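Guides > Barnport > Walking Audio Tour > Section 8

Setting Up the Botell Handset for the Old Harbor Temple Walk

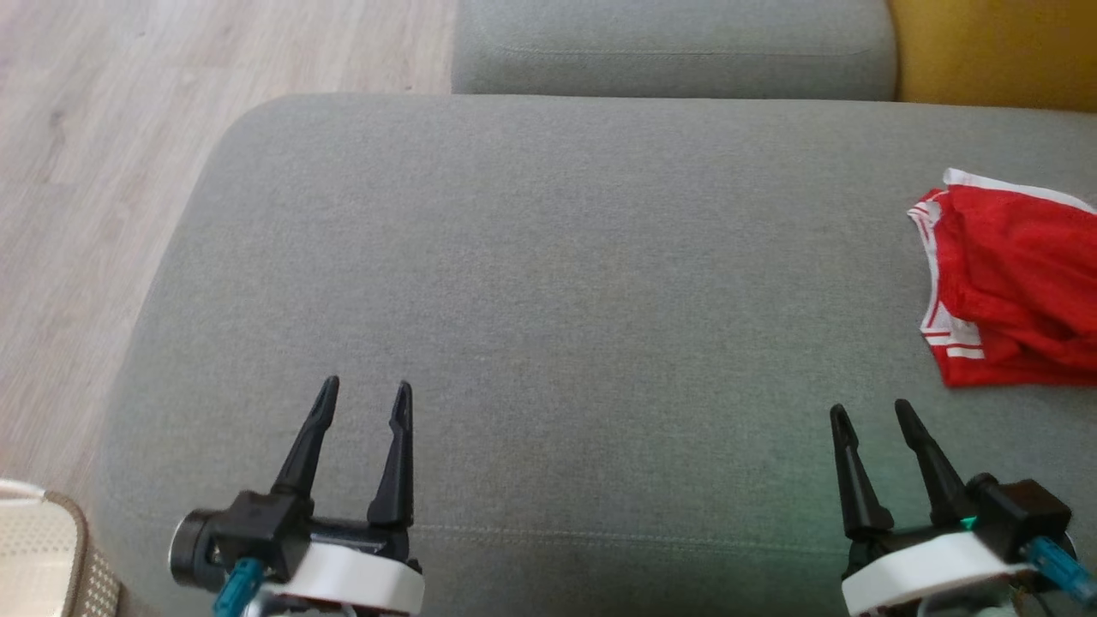
The rental desk on Lultton Street will tell you the handset is ready to go. Assume it isn't. Set it up before you leave your lodging, while you still have a decent signal and somewhere to sit.

1. Hold the side button until the light turns green. The box says this takes a moment. Allow 30 seconds.

2. Enter tour code 3103. Code 1521, printed on the older map, loads the museum tour, which closed in August.

3. Choose a language, then choose it again when the menu returns. The first choice covers the menus only.

4. Download all the stops. "Smart download" claims to fetch each one as you approach, but the stone walls of the Arsenault Gate block the signal.

5. Play stop 1 all the way through with the earpiece in. If the voice drops out, swap the earpiece at the desk.

Note: The commentary gives the shrine's age as settled fact. The plaque by the entrance gives a different date, and neither one cites a source. Treat both as local tradition.

Note: "Auto-locate" is said to know which shrine you are facing. In the inner courtyard it often picks the one behind you. Turn it off and type in the stop number.

CAUTION: Take the earpiece out in the prayer hall. The quiet mode is not very quiet.

CAUTION: The battery is advertised as lasting all day. Carry a charger if you plan to stay past 4 p.m.

Print this section | E-mail this section

Filed under: Temples and Shrines, Self-Guided Tours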